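二月里最让我高兴的一条消息，是Nirkel的船用柴油机修理名录保住了！接手的是做船艇配件网店的Flitetti，名录整个搬到他们网站下面，原来的网址继续能用，点进去会自动转过去。早上七点多我还没煮咖啡，手机上就收到Jérémie Roussel的邮件，标题只有一个词，“成了”。

先给不常跑船的读者交代一下背景（老读者可以直接跳到下一段）。Nirkel是个很朴素的网站，灰底蓝字，首页一张可以点的河道图，点哪一段就列出那一段的修理铺、加油点、卖叶轮和滤芯的店、能吊船的码头，还有谁家周末接电话。没有评分，没有星星，也没有弹窗让你订阅什么东西。每一条就是店名、电话、能修什么牌子的机器、门口水深多少，最后一行是备注。备注才是精华，比如“铃坏了，请敲窗”，比如“午饭时间很长”，再比如“只收现金，找零看心情”。我在Zasness停船这些年，遇上麻烦第一个打开的就是它。

去年秋天Jérémie在首页挂了一条短短的通知，说服务器合同到期以后不打算再续，名录会下线。理由写得很克制，说维护的时间越来越少，托管费又涨了一次。我当时在船上看到，心里咯噔一下，马上把我们这一段的页面全打印出来，塞进驾驶台下面的抽屉。后来才知道码头上好几条船都干了同样的事，港务室那台打印机那几天一直缺墨。

现在说说具体怎么个接法。名录里一共3,000条商家信息，全部转给Flitetti，一条不删。Jérémie在邮件里说，这是他坚持的条件，哪怕有些铺子已经很久没人更新过，也先标成“待核实”放着，等有人打过电话再决定去留。Flitetti那边答应了，还答应不把付费的商家往前排。排序照旧按河道走，从上游到下游，船开到哪儿就看到哪儿。我觉得这一点比什么都要紧。你在水上抛了锚，机舱里一股焦糊味，你要的是最近的那一家，谁交了广告费跟你一点关系都没有。

Flitetti自己的生意大家多半不陌生，船罩、护舷、缆绳、舱底泵，还有各种我说不上名字的不锈钢小零件。我在那儿买过一套船罩，尺寸倒是对的，颜色比网页上深一截，后来看习惯了也就没退。他们以前也有一个“本地服务”栏目，说实话做得很潦草，好几家店的电话是空的，有一家的地址落在一片湖中间。所以这回把Nirkel接过来，对他们也是补上一块短板。听说那个旧栏目会直接撤掉，页面让给名录。

我给Jérémie打了个电话，聊了很久，中间他那边的狗叫了两回。他的意思是，转给谁他都琢磨过。有一家旅游网站来问过，想把名录并进酒店和餐馆里一起卖广告，他听了一半就知道不合适。还有人愿意出钱买，但是只想要电话号码那一列，用来做推销，他连邮件都没回完。Flitetti是最后来的，提的问题倒很实在，问的是水深数据多久更新一次、河道封航的时候页面怎么显示、备注里的方言要不要改。“问到备注，我就放心了。”这是他的原话。

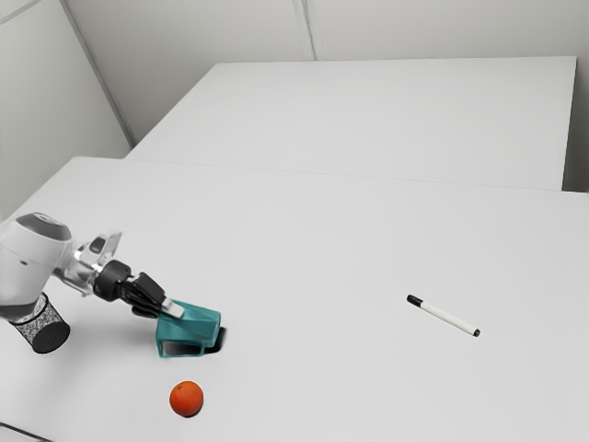
*渲染图：机械臂伸到白色桌面上方，黑色夹爪里夹着一件青绿色物体，旁边放着一个橙子和一支记号笔。*

价钱他没说，我也没好意思追着问。他只讲够付清欠托管商的那笔账，剩下的换了一块新的启动电瓶。Flitetti那边也没有公布金额，我发邮件去问，回信很客气，说双方约好了不谈数字。行吧。

再说我们Zasness这一段，毕竟看这份小报的多半是本地人。老名录里我们这一段有34家，搬过去以后会变成38家，多出来的是Flitetti旧栏目里有、Nirkel没有收的。我拿着草稿对了一遍，新添的里头有一家做帆布和软窗的，在水闸后面那条小街上，我天天路过居然不知道它接船上的活儿！还有一家给冷却系统做清洗的，以前只在内陆跑农机，现在也下到码头来。另外两家我还没去过，等天气好一点骑车去看看，到时候再写。

Marchal也在里面，这个得单独提一句，好几位读者写信来问过。去年Marchal搬了地方，从老船坞搬到了公路桥那头，可网上到处都还是旧地址，害得不少人拖着船跑到老船坞，看见一扇锁着的铁门。新名录里地址已经改对了，我特意核对过门牌。他们修的还是老三样，喷油嘴、海水泵、排气弯头，电气方面的活儿不接，别拿着一把电线去找人家。入口从加油站旁边拐进去，牌子很小，漆成绿色，夏天树叶一长就看不太见。拖车长的话最好先打电话，院子里掉头有点费劲。

有几件事读者可能会遇到，我一并说了。

你收藏夹里的旧网址不用删，会自动跳转，我在手机和电脑上都试过，手机上慢一点，多等一会儿就出来了。以前在Nirkel上注册过账号、提交过修改的人，账号不会跟着搬。Jérémie说他不愿意把别人的邮箱地址交出去，要继续提交修改的话，得在新页面上重新填一次。表格比原来长，多了一栏问你的船有多长，可以空着不填。

离线地图暂时没有了，这个我最心疼。原来那份可以下载到手机里，进了峡谷段没信号也能看。Flitetti说正在重做，没有给日期。旧版文件如果你已经存过，照样打得开，只是里头的内容不会再变，Marchal的地址还是错的那个，别照着它开。没存过的，港务室的电脑里有一份，带个U盘去拷就行，下午去比较好，上午他们忙着登记船位。

页面语言目前跟老站一样，说好春天以后再添。德语那一版以前是一位热心船友翻的，会原样保留，连那个把“曲轴箱”写错的地方也保留着，我提过一次，没人理我，我也就随它去了。

河道图还是那张河道图。我本来最怕这个，怕换成那种花里胡哨的、一动就转圈的地图。结果打开一看，灰底蓝线，连图例旁边那只画得有点歪的小锚都在。颜色好像比以前亮了一点点，也可能是我换了屏幕的缘故。页面顶上多了一条Flitetti的横条，写着店名和购物车，窄窄的，不挡东西。

对了，维护的人手。以后专门管名录的有2个人，一个在Flitetti的办公室里，负责打电话核实和处理表格，另一个就是Jérémie自己，每个月做几天，算顾问。他说他可没打算退下来养花，就是不想再半夜爬起来重启服务器了。这话我信。有一年夏天网站在旺季里瘫了，他是在朋友的婚礼上、拿着别人的笔记本电脑给修好的，新郎站在旁边帮他举着充电器。

当然也有人不放心。我在码头上转了一圈，听到的话什么样的都有。靠水闸那边的老船友觉得，配件网店管着修理铺的名录，早晚会在每一条下面塞一个“立即购买”。也有人觉得无所谓，能查到电话就行，谁管着都一样。开小铺子的几位更关心自己那一条会不会被改，有一位很认真地问我，备注里夸她家狗的那句话还在不在。我替她查了，在的。

我自己的看法偏乐观，但留了一只眼睛。我见过不少好好的网站被买走以后慢慢变味，先是字体变大，然后是广告变多，再后来想查的东西得翻到第三屏才有。这一次双方签的约定里有一条，排序规则要改的话，得提前在首页公示，让用户提意见。写在纸上总比口头说说强，至于管不管用，过一个航季就看出来了。要是哪天我点开我们这一段，排在第一的是一家远在下游、专卖船罩的店，我肯定第一个写信去吵。

本地的铺子如果想改自己的信息，最省事的办法是趁现在。核实电话从上游往下打，轮到Zasness要等一阵子，自己先填表的会先处理。要准备的东西不多，营业时间、能修的机型、码头边的水深，冬天歇不歇业也写上。去年就有人在淡季拖着一条漏水的船到了地方，门上贴着“春天见”，那滋味可不好受。水深请用枯水期的数，别用涨水时候量的，吃水深的船全指着这个数过日子呢。不会弄网页的，拿张纸写好放到港务室的信箱里，我每次去取信顺手帮大家录进去，字请写大一点，我的老花镜最近越来越不管用。

船主这边如果发现哪条信息不对，也请直接填表，别只在码头的长椅上抱怨（说的就是我自己）。表格最底下有个地方可以传照片，铺面门口、吊机、加油的浮码头都可以，横着拍的清楚一些。我准备先把Marchal那块藏在树后面的绿牌子拍了传上去，趁叶子还没长出来。

还有人问，买东西会不会因为用了名录就打折。我问过了，没有这回事，名录归名录，网店归网店。倒是船罩每年开春前照例有一轮清仓，跟这次的事没关系，我顺嘴一提，尺寸一定自己拿卷尺量，量的时候把护舷收起来，我第一次就是连着护舷一起量的，买回来的罩子像件借来的大衣。

Jérémie说他哪天会开船下来，在Zasness停一晚，顺便把我们这一段的铺子挨个走一遍。他那条船的发动机据说又在冒白烟，大概率得先去一趟Marchal。他到的时候我会在港务室门口贴张条子，有话想当面跟他说的、想给他看那本记满水深的旧本子的，到时候过来就行，咖啡我来煮，杯子请自带。

打印出来塞在抽屉里的那一叠名录，我暂时还不打算扔。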